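Estby House Shared Workrooms
Inspection Checklist with Comments: Work Surfaces, Floors, Exits and Storage

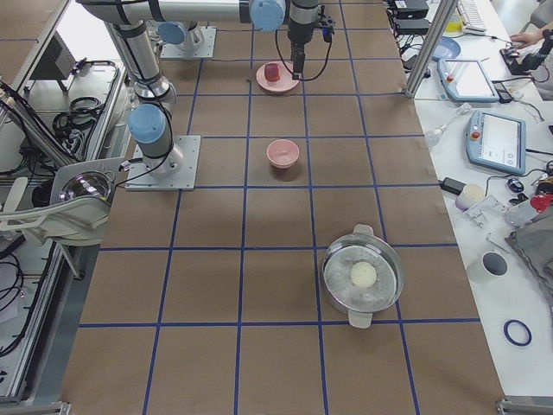
Inspected on 01/10/2021 by Oduor Bakilana, Premises Safety, Illomach Property Services. The inspection covered the ground floor workrooms, the connecting corridor, the materials store and the kitchen area. Occupiers were informed beforehand and were asked to leave rooms in their ordinary state of use. Work tables were examined first, for stability, condition of the top and suitability of any covering. Brown paper is an accepted covering under the house rules, and where it is marked out with blue tape in a grid of squares, as on the long table, the tape is to be included in the check for lifted edges. Coverings are to be replaced when torn, stained through or no longer lying flat. Comments are given only where the inspector considered them useful to the occupier or to the managing agent.

Key: S = satisfactory. A = action required. N = not applicable.

1. Work tables and seating

1.1 Tables stand level and do not rock when leaned upon: S
1.2 Table edges free of splinters and sharp corners: A
Comment: One corner of the small table nearest the store has lost its edging. Cover temporarily and repair before the next visit.
1.3 Coverings in sound condition: S
1.4 Seating stable, with no broken backs or loose legs: A
Comment: Two stools have been withdrawn from use and labelled. They are not to go back into the workroom until the legs have been refixed.
1.5 Safe working load displayed on storage benches: S

2. Floors and walkways

2.1 Floor covering secure throughout: A
Comment: The joint between the corridor vinyl and the workroom floor has opened again. It was reported in March and a metal strip was fitted, but the strip has since worked free at one end. A longer strip with additional fixings is recommended.
2.2 Walkways clear of bags, boxes and deliveries: S
2.3 Entrance matting flat and clean: S
2.4 Wet floor signs available and in good order: S
Comment: Signs are kept behind the kitchen door. The cleaning contractor, Trallia, has asked for a hook nearer the sink, and there is no objection to this.

3. Fire safety and exits

3.1 Final exit doors open easily and fully: S
3.2 Exit signs visible from all parts of the room: A
Comment: The sign above the rear door is hidden from the far end of the corridor by a notice board. The board should be moved to the opposite wall.
3.3 Extinguishers in place, with service labels in date: S
3.4 Corridor fire door closes fully on its own: A
Comment: The closer is weak and the door rests on the latch. Ostermann, who hold the maintenance agreement, should adjust or replace it. The wedge found beside the door has been removed and occupiers are reminded that fire doors may not be held open by any such means.
3.5 Assembly point notice displayed: S
3.6 Alarm test recorded in the log: A
Comment: The log contains two gaps. The tests may well have been carried out, but an unrecorded test cannot be accepted as evidence.

4. Lighting, heating and ventilation

4.1 All ceiling lights working: A
Comment: One tube is flickering outside the materials store.
4.2 Emergency lighting responds to the test key: S
4.3 Windows open and close without force: S
Comment: The left-hand sash is stiff but usable. Easing is suggested when the frames are next painted.
4.4 Portable heaters: N
4.5 Air vents unobstructed: S

5. Materials store

5.1 Shelving fixed to the wall: S
5.2 Heavy items kept on lower shelves: A
Comment: Boxes of tiles had been placed on the top shelf. These were brought down during the visit with the occupier's agreement. A label stating what may be kept at each level would be helpful.
5.3 Step stool provided and sound: S
5.4 Liquids in original, labelled containers: S
5.5 Store locked outside working hours: S

6. Kitchen and first aid

6.1 First aid box complete: A
Comment: Plasters and one eye pad to be replaced.
6.2 Names of first aiders displayed and current: S
6.3 Refrigerator clean, with no items out of date: S
6.4 Hot water warning notice above sink: A
Comment: The notice has faded and can no longer be read at arm's length.

Overall score: 84 per cent. The minimum for continued use without restriction is 55 per cent.

Items 3.2, 3.4 and 3.6 are to be dealt with first. The managing agent should confirm completion in writing to Illomach Property Services, quoting the item numbers. Remaining actions will be reviewed at the next routine visit.

Signed: O. Bakilana
Copy to: managing agent; all ground floor occupiers; Ostermann (item 3.4 only)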